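3.2 Layering and comfort during the cold trials

I went into the Nosbridge trials pretty sure that the thickest base layer would win, and for the first hour outdoors it did! Then people started walking uphill (Ingvild Eide set the pace, and she is quick), and the heavy knit simply held on to the sweat. We had 22 wearers in all, 13 of them in the Moya midweight top.

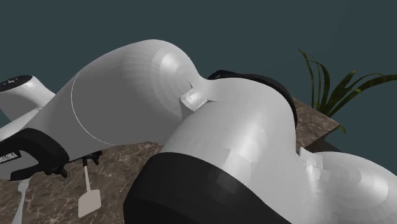
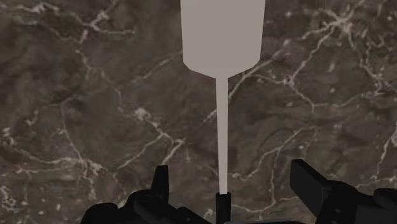
Figure 4. Two rendered views: white arm links at close range; a gripper holding a light gray tool against veined marble.

The midweight group grumbled at breakfast and then went quiet once we got moving, so I count that as a win for the lighter fabric. Fulgencio Aguirre weighed every top before and after the climb, and I'll get to his numbers in 3.3. My one gripe is the cuffs, which rode up under gloves on nearly everybody, and we ended up taping them down at the second stop.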